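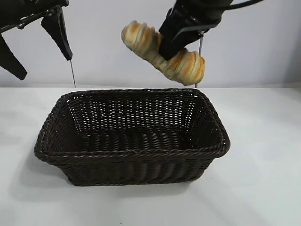

Bread baskets for the breakfast table: woven plastic or real willow?

ysaline_collet
Hello all. I must choose baskets for our small guest house. The dark brown one comes from Vasseur, with a thick braided rim. It looks well with a twisted loaf, but I am afraid the crumbs will stay in the floor of it. Does somebody use this kind every day?

orov_baker
We have two of them in the shop. Crumbs do stay between the strands. Turn it over, knock it, then a soft brush.

tin_and_linen
I disagree with the whole idea. Bread wants willow and a cloth. The synthetic ones look like garden chairs to me.

ysaline_collet
Willow went grey on me after one winter – our kitchen is damp. The cloth I will use in any case.
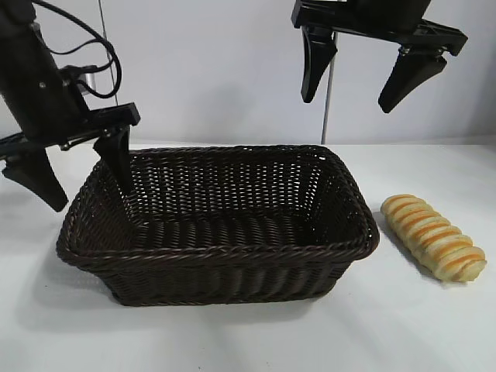
Nernstead, April

Second message from me. My other question is the size. The long roll with the rounded segments, lying next to the basket, is what our guests like most. Would you lay it flat inside or let one end rest on the rim?

orov_baker
Flat, if it fits. On the rim it dries at one end.

tin_and_linen
On the rim! People want to see the bread. And look at the Arora baskets before you pay, they are lower at the sides.

ysaline_collet
I looked. They ask 115 for a set, and this is too much for me. I will stay with the brown one and buy a good brush.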